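Tinano 台式墨水屏气象钟 用户手册
第 3 章 供电、接线与首次开机

3.1 动手之前

气象钟没有电源开关。我们讨论过要不要加一个,后来发现加了开关的样机总有人忘记打开,然后写信来说钟坏了。所以插上电就是开机,拔掉就是关机,请按这个思路理解后面的内容。

请准备好:
主机一台
室外探头一只(外形像胡椒瓶,请勿放在厨房)
USB 线一根
5 伏电源适配器一只,盒内不附,您家抽屉里应该有好几只

注意:本机不支持快充,也用不着快充。它每分钟刷新一次屏幕,其余时间什么也不做,插上再高级的适配器也不会变得勤快。

3.2 摆放主机

1. 选一处平整的桌面或柜面,离墙至少 11 厘米。机背的散热孔同时也是温度传感器的进气口,贴墙摆放时,您读到的是墙的温度。
2. 避开暖气片、路由器和热水壶。客服收到过一份“室内 41 度”的故障报告,往来四封邮件之后,话题转到了烤箱。
3. 撕掉屏幕保护膜。膜上印着的“23.5℃”是印刷图案,撕掉之前它会一直是 23.5℃。
4. 展开背后支架,听到“咔”的一声为止。没听到也可以继续往外掰一点,听到第二声就请联系售后。

3.3 接线

5. 先把线插进主机背面的接口,再插适配器。反过来做也不会出事,只是主机会在您手里启动,并把您的体温记作当日最高气温。
6. 线从支架底部的凹槽穿出,不要从屏幕前面绕。
7. 留出一段余量,让线在桌面上自然弯过去。接口处不要折成直角。
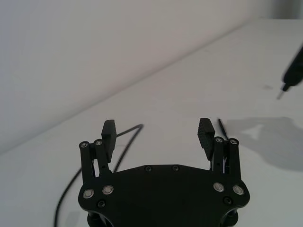
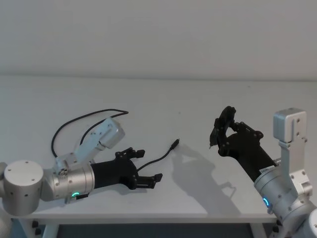
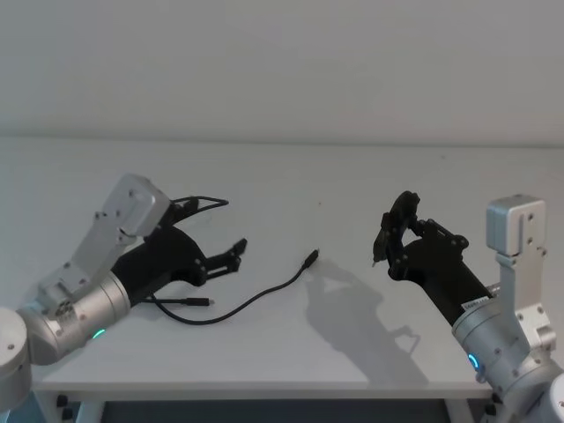
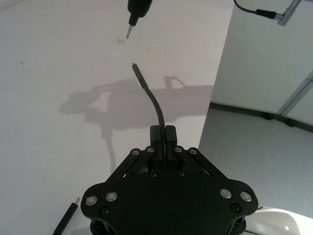 气象钟的接口埋在机背凹进去的地方,插线时多半看不见,只能靠手感。建议捏住插头后面一点点的位置,对正了再往里送,遇到阻力就退出来翻个面。线本身没有什么讲究,像第三张图里平放在白色桌面上的那种黑色 USB 线,外观普通就很好,关键是接头形状要和主机接口对得上。拔线时请捏插头,不要拽线身。拽线身在头几个月里看起来毫无问题,保修期过后就不一定了。

警告:请勿把金属物品伸进接口“清灰”。真有灰,断电后用软毛刷。

3.4 首次开机

8. 通电后屏幕会黑白闪烁数次。墨水屏天生如此,请不要在这时候拔线。
9. 屏幕右上角出现一个沙漏。它会停留 200 秒。您可以利用这段时间读完 3.5 节,我们知道您不会。
10. 沙漏消失后,长按顶部圆钮,直到出现语言菜单。旋转选择,按下确认。万一选成了看不懂的语言,拔线重来比在菜单里摸索要快。
11. 把室外探头装上电池,放在主机旁边等它们配对。配对成功后,屏幕左下角会出现一片小叶子。叶子的含义只有设计它的 Sixten Rustad 清楚,本手册统一解释为“已连接”。

提示:配对完成前不要急着把探头拿到阳台去。探头在空旷处的通信距离为 100 米,中间隔着承重墙时,请自行打个折扣,并且打得狠一些。

3.5 走线与长期使用

如果桌上还有别的设备,建议给气象钟单独用一个插口。与台灯共用带开关的插座也能工作,但每晚关灯时钟也会跟着断电,第二天它会满怀信心地显示昨天的天气。墨水屏断电后画面仍会保留,判断它是否活着,请看分钟数有没有变。

备用电池仓可放 3 节七号电池,只用来保住时间和历史记录,不能带动探头接收。电池每年换一次。我们推荐在 10 月换,那时候大家多半也在翻找厚被子,顺手的事。

搬动主机的顺序:拔适配器,拔主机端的线,收支架,再搬。有用户习惯拎着线把整机提起来,接口的焊点对此有不同意见。

3.6 常见情况

屏幕全白:没有供电,或者外面下大雾而您选了“全景图标”主题。先查供电。
时间快一小时:设置菜单,地区,夏令时,关。
室外温度显示“--”:探头电池没电、超出距离,或者探头被风刮走了。请按此顺序排查。
湿度长期显示 99%:检查主机是否摆在浴室。
主机在周日凌晨自己闪屏:例行的全屏清洁刷新,用来消除残影,历时不到一分钟。目前不能改时间,下一版固件会允许您把它挪到别的凌晨。

若以上都不符合,请记下机身底部的序列号再联系我们。序列号印在标签上,标签在电池仓盖的内侧,字很小,这一点我们已经收到足够多的意见。

气压校准与海拔设置见第 4 章。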